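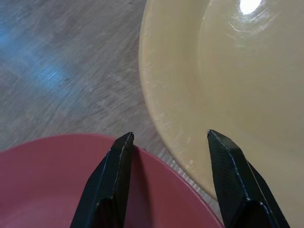
Mixed tableware

Mixed tableware is a household's everyday stock of bowls, plates, glasses and spoons when the pieces do not match in color, shape or origin. It is distinguished from a dinner service, which matches, and from a collection, whose owner can explain it. Most kitchens hold mixed tableware whether or not they also hold a service, the service being kept on a high shelf for guests of sufficient rank.

Formation

Mixed tableware is seldom bought as such. The usual starting point is a matched set that loses members to tile floors and office potlucks, with the gaps filled by whatever the store had that day. Shared households form theirs faster, since each arrival brings a box of dishes and each departure takes a slightly different box away.

A second route is the deliberate purchase of single pieces in different colors. The Gronolano housewares catalog began listing bowls and plates singly in July 2002, having sold them only in boxed sets before then. The catalog described the change as a matter of personal expression. It also allowed the firm to clear a warehouse of unpopular yellow.

Color

Red, yellow and white are common in casual tableware, along with darker purples and maroons that hide sauce well. Pale pieces show scratches less than dark ones but take up tomato stains, sometimes permanently. A table laid in several colors lets children claim a bowl as their own, which settles some arguments and starts the rest.

The Kadville Household Survey asked 77 households whether they owned a complete matching set. Of these, 26 said yes. When asked to put it on the table, 25 of the 26 came up short, most often by a bowl. The remaining household had not yet opened the box.

Bowls and plates
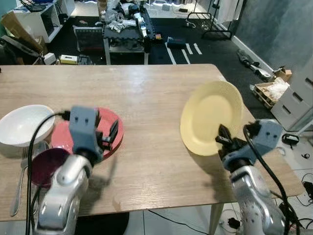
The line between a bowl and a plate is less firm than dictionaries suggest. A shallow dish with a raised rim may be filed under either, and families tend to settle the question by what was first served in it. The Mabaso trade glossary recognizes an intermediate class, the "low bowl," defined as a vessel in which soup is possible but unwise.

Setting and clearing

In casual use the pieces go down in whatever order they leave the cupboard, and diners redistribute them. Clearing is more disciplined. Plates are stacked largest at the bottom, bowls are nested by width, and glasses travel separately. Spoons are put in the top bowl, where they make the whole load sound more expensive than it is.

Storage

Round pieces of unequal width nest poorly, and a mixed stack tends to lean. The Driltard rack, with 2 tiers of adjustable pegs, was sold as a remedy and holds plates upright by the rim. Owners report that it works well until someone buys another bowl.

See also: Dinner service; Dish rack; Potluck

Last revised 12 Dec 2020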